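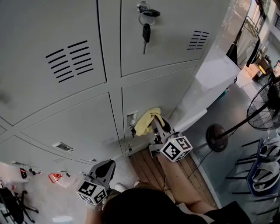
Cleaning metal lockers: what to use on the doors and around the recessed handles

Forum: Workshop and Facility Care > Metal Furniture
Thread started 21st December

stosness_shop wrote:
We have a bank of light gray metal lockers, bought used from Kuverville in August. Doors get wiped with a yellow cloth and plain water. The flat areas come up fine. The recessed silver handles do not: there is a gray film in the corners of the recess, and a faint halo on the door skin next to it where hands land. The vent slots also hold dust. I want a method that does not dull the coating. What dilution and what cloth?

torqueplate wrote:
Neutral detergent, 5 ml per liter of warm water. Microfiber, folded in four so you have clean faces to turn to. Wipe top to bottom, rinse with a second cloth, dry with a third. The halo is skin oil and plain water will not shift it.

M. Hnatiuk wrote:
Agree on the detergent, disagree on top to bottom. On vertical painted steel with old grease you start at the bottom, otherwise dirty solution runs down over dry soil and leaves tracks that are harder to remove than the original dirt. Then rinse from the top.

torqueplate wrote:
That rule is for washing walls with a wet sponge. A wrung-out cloth does not run. If it runs, it is too wet, and too wet near a lock is a separate problem.

M. Hnatiuk wrote:
Fair for a wrung-out cloth. Most people do not wring it out.

lamont_keys wrote:
On locks: take the key out before you wipe. I see one hanging in the upper right door with the fob on it. The ring swings against the door when you work near it and you end up with an arc of fine scratches below the cylinder. I have repainted doors for exactly this. Do not spray anything at the lock face. Spray the cloth.

stosness_shop wrote:
Key noted. There is a mark under that lock already, I had put it down as dirt. Will check.

gridline420 wrote:
For the handle recess, wrap the cloth over a plastic scraper or a wooden stir stick and run it along the inside edge. Fingers do not reach the corner radius. For the vents, vacuum with a brush head first, dry. If you go in wet you make paste and push it through to the inside of the door.

pell_2721 wrote:
Isopropyl alcohol on the halo. Done in one pass.

torqueplate wrote:
Not as a first step. Some powder coats soften or lose gloss with alcohol, depending on the resin and the cure. If you must, test inside a door and wait 15 minutes before judging it.

pell_2721 wrote:
I have used it on Muvano cabinets for years without any loss of gloss.

torqueplate wrote:
Those are Muvano cabinets. His are used lockers of unknown finish.

gridline420 wrote:
Also do the bottom row last and with a fresh cloth. Doors that come down to the floor pick up mop residue along the lower edge. If you have planks on one side and tile on the other, as here, keep the bucket on the tile.

lamont_keys wrote:
And switch off the fan while the doors are wet. It dries the detergent before you can rinse it, and you get streaks.

stosness_shop wrote:
Vacuumed the vents, then detergent at 5 ml per liter, well wrung, stick in the recesses. Film is gone from the handles. The halo is down to a trace on two doors. The mark under the lock is scratches.

M. Hnatiuk wrote:
Second pass of detergent on those two, leave it on for a minute, then rinse. Still bottom to top.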